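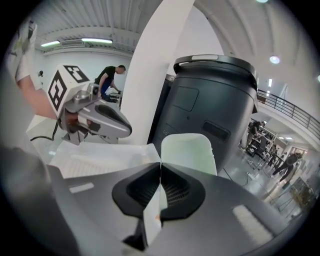

Figure 1. A flat white tray and a pale green plastic object.

Household Water Use in Stindon: Student Project Report
February
By Minttu Laitinen

1. Background

The town of Stindon draws its water from the Comance reservoir, which was enlarged when the mill district was turned over to housing. Residents pay a fixed charge and a second charge based on use. The second charge appears on the bill as a single figure, with no indication of how the water was spent. Tenants in older buildings do not see a bill at all, as the cost is included in the rent.

The purpose of this project was to find out whether residents change their habits when they are given regular information on their own use. The project was carried out as part of the second-year course in environmental studies.

2. Method

A total of 49 households took part. Each household was given a Pullix meter reader and a paper diary, and was asked to record a reading every evening at the same hour. The study ran for four weeks. During the first two weeks the participants received no feedback. During the last two weeks they were sent a short weekly note comparing their use with that of similar homes.

Households were placed in two groups according to whether their building was completed before or after 2000. This division was chosen on the advice of the course instructor, as the plumbing code changed in that year and newer buildings were required to have low-flow fixtures.
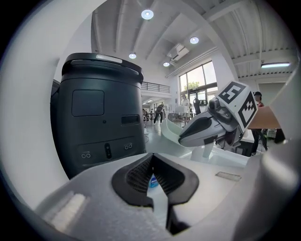 Diaries were collected at the end of the fourth week. Entries that had been left blank were not filled in by estimate. Where a household had missed more than three evenings in a row, its readings were used in the totals but left out of the weekly comparison.

3. Results

Average use in the older buildings was 2225 gallons per household over the full study. Use in the newer buildings was lower, as expected, but the gap was smaller than the difference in fixtures would suggest. The diaries point to longer showers in the newer group – several participants wrote that the weaker flow made rinsing slow.

Use fell in both groups after the first weekly note. In the second week of feedback it rose again in the older buildings and held steady in the newer ones. Tenants whose water was included in the rent showed the smallest change.

Laundry proved difficult to measure. Participants recorded machine loads carefully but often forgot to write down washing done by hand, and the diary form did not provide a separate line for it. The form should be revised before it is used again.

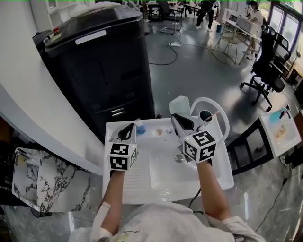 STINDON, February – A summary of the findings was presented at an open meeting in the Ikonen building. Residents asked whether the weekly notes could be continued by the water office, and whether landlords would be asked to install separate meters. The project has no authority in either matter, and both questions were passed on in writing.

4. Limits of the Study

The participants joined by choice and were probably more interested in water use than the average resident. The study was also held in winter, when gardens are not watered. A summer study would be needed before any figure for yearly use could be given. Copies of the diary form and the weekly notes are kept with the course records and may be requested from the department office.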